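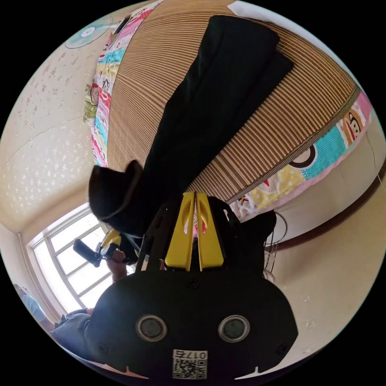
Maarja Baranauskienė asked me last month whether my numbers would hold up if I threw out every demo where the cloth was dark, and I've been stuck on it ever since. So I'm bringing it to you all.

Some background. I'm training a policy to fold clothes from demonstrations recorded with a hand-held gripper, in people's homes, on whatever surface they normally fold on. Beds mostly. I have 307 demos. I held out 39 of them for checking the action predictions, and then I ran 100 rollouts on our arm, which we call Butska (long story, not a good one). The policy comes out of the Huttunen code base with hardly any changes from me.

My result, the one I was so happy about in February, is that training on cluttered home backgrounds beats training on our plain lab table, even when the test is on the plain lab table. Great! Except when I sort the failures, they pile up on black and navy garments. The fingers close short of the fold, or they come down on the wrong layer. On light clothes the home-trained policy is clearly ahead. On dark ones I can't tell the two apart.

So is my finding about backgrounds at all, or have I just measured how well the thing can see an edge? And do I drop the dark demos, report them separately, or collect more? I have 2 weeks before the draft goes around and I would love not to spend them all folding pants.

Thanks in advance, and sorry for the length.
Posted by Grażyna Mazurek

Urho Tuominen
Don't drop them. I did exactly this with towels a while back and regretted it, because the first thing a reader wants to know is what you left out and the second thing is why.

What I'd do is look at it as two factors. You've got background (home or lab) and garment shade (dark or light), so you've got four cells, and right now you're averaging over them and getting one happy number. Put all four in a table with the rollout counts next to them. If the home advantage is big on light cloth and missing on dark, then that's your result, and I think it's a more interesting one than the one you started with. It says varied backgrounds help when the policy can find the cloth's own structure, and don't help when it can't. Careful with the wording though, since with rollouts split four ways your intervals are going to be wide. Write them in the table and let people see.

Two things to check before you believe any of it:

Exposure. If your recording has auto exposure on, a bright window next to the bed will pull everything down and a black garment turns into one flat blob. Take the held-out demos, crop to the cloth and look at the histogram. If all the dark ones are squashed into the bottom few values, the information was never there, and no amount of training is going to bring it back. Locking exposure a bit high and letting the window blow out worked fine for us. The policy doesn't need the window.

Which layer it grabs. "Wrong layer" and "closed short" sound like different failures to me. Closing short is a depth problem. Wrong layer means it saw an edge and picked the wrong one. I'd label them separately, by hand, before doing anything clever. It's an afternoon — a boring one, but one afternoon.

And if you do collect more, collect dark garments in both settings. If you only add them at home you've tangled the two factors up even worse.

Elli Väisänen
agree with Urho on the exposure thing. we use the Grirov mounts and had the same trouble with black socks. we never fixed it, we switched to gray socks lol. so maybe don't copy us

Hertta Kettunen
Slightly different take. Before any new recording, try a cheap test on what you have: brighten just the garment region in the dark demos, retrain, and rerun only the dark rollouts. If the score moves, your trouble is in the pixels. If it stays put, go look at the motions, because I've noticed people handle trousers differently from shirts (longer reach, bigger fold, more wrist), and in my own set most of the dark things were trousers. I had color and garment type mixed together for months without seeing it.

Also check whether the same person recorded most of the dark ones. In our Girkby set one very fast folder had done nearly all the jeans, and the policy copied the speed without the accuracy.

I'd keep the background claim in the paper but limit it to light garments for now, and put the dark results right after it in the same section. Don't bury them in an appendix, please. I read those papers too and it makes me grumpy.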